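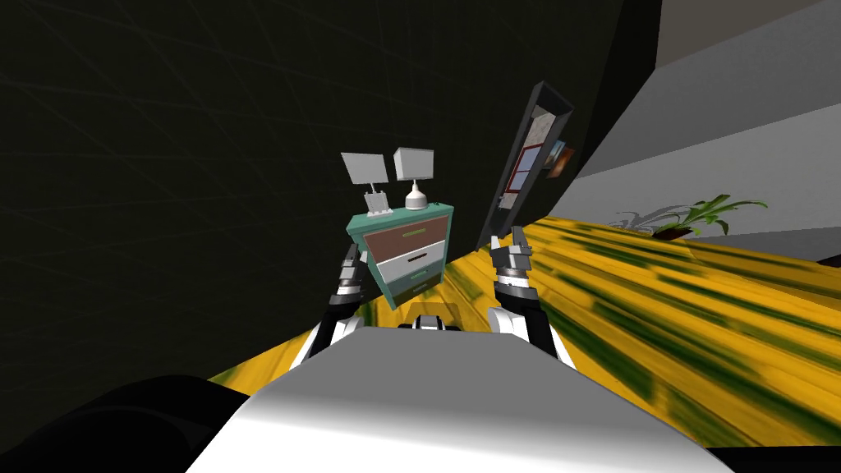

Home News Renting Residents Repairs Contact

Lamurgate to Rent 64 Futthorpe Apartments with Furniture Included

FUTTHORPE, 11/5/22 – Lamurgate will begin renting furnished apartments in Futthorpe this month. The program covers 64 apartments at Ochoa Court and the buildings next to it on the north side of town. Tenants who sign a lease under the program will move into a home that already has beds, nightstands, dressers, a table and chairs, window blinds and basic kitchen equipment.

Until now, all Lamurgate apartments in Futthorpe have been rented empty, apart from a stove and refrigerator. New tenants have had to buy or borrow everything else, often in the same week they paid a deposit and set up utility accounts.

"We saw people signing a lease and then sleeping on the floor for a month," said Simone Rangel, director of housing at Lamurgate. "Some took out store credit to buy a bed and were still paying it off when the lease came up for renewal. We can buy furniture in bulk for a lot less than they can buy it one piece at a time."

The furniture charge is $40 a month and is listed on its own line on the rent statement. It stops once a tenant has paid it for two years, and at that point the furniture belongs to the tenant. A tenant who moves out earlier may leave the furniture in place or pay the balance and take it along. There is a refundable furniture deposit of $100, which can be paid in installments. No credit check is made for the furniture part of the lease.

Applicants who already own some of what they need can decline single items. The monthly charge is lowered to match. A household that brings its own beds, for example, can still take the dressers and the table.

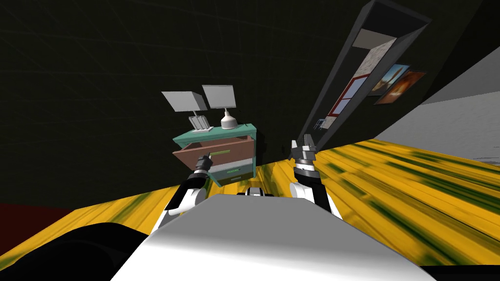 Maureen Birkett said that she moved into Ochoa Court with two children and a carload of clothes, and that a dresser was the last thing she managed to buy. She kept the children's clothes in bags along the wall through the first winter. She added that being able to turn down the items she already had would have mattered to her, as her mother had given her a good kitchen table and she would not have wanted to pay for another.

The furniture will be supplied by Nimport, which has a warehouse on the Futthorpe bypass. Nimport will deliver and assemble everything before the tenant receives the keys. Dressers, bookcases and other tall pieces will be fastened to the wall, and tenants are asked to leave the fastenings in place. Anyone who wants to rearrange a room can call the Lamurgate repairs line, and the piece will be moved and fastened again at no cost.

"Drawers and hinges are where rental furniture usually fails," said Kwadwo Kpodo, contracts manager at Nimport. "We've picked pieces where a runner or a handle can be replaced on its own – the whole unit doesn't have to go to the dump."

Repairs to furniture are included in the monthly charge. Ordinary wear is not billed to the tenant. Damage beyond ordinary wear is taken from the deposit, and Lamurgate will provide photographs and an itemized cost before making any deduction. Tenants who disagree with a deduction can ask for a second inspection by a member of staff from another building.

Items left behind by departing tenants will be cleaned, checked and used again in the program if they are sound. Mattresses will not be reused. Every tenant will receive a new one, sealed at delivery.
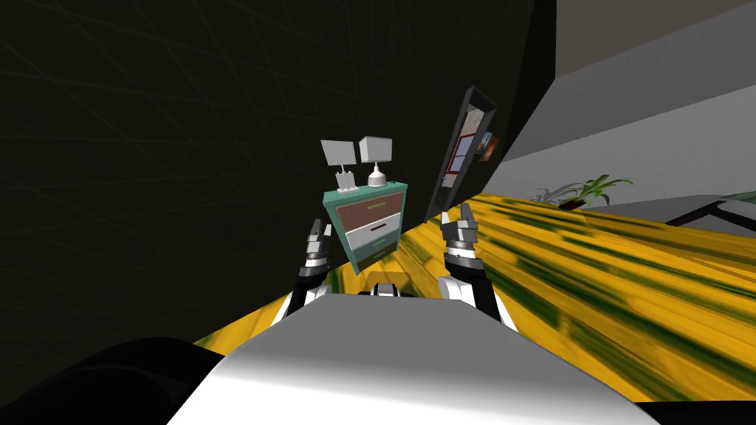 A nightstand in a rendered room interior.

Current Futthorpe tenants can also apply. Their requests will be handled after the vacant apartments have been furnished, and Lamurgate expects to write to existing households with a date before the end of November. Priority will go to families with children and to people leaving temporary housing.

Veronika Balogh, who manages the Futthorpe leasing office, said staff had already taken questions from applicants on pets, smoking and subletting. The rules on all of these are the same as in an unfurnished lease. Tenants do not need separate insurance for the furniture, although the office recommends a renter's policy for personal belongings.

Lamurgate has not decided whether to extend the program to its buildings outside Futthorpe. It will look at the number of applications, the cost of repairs and how long tenants stay before making that decision.

Application forms are available at the leasing office on the first floor of Ochoa Court and can be mailed on request. Applicants should bring photo identification and proof of income. Help with the form is available in English and Spanish.

Media contact: Dela Ofori, Lamurgate press office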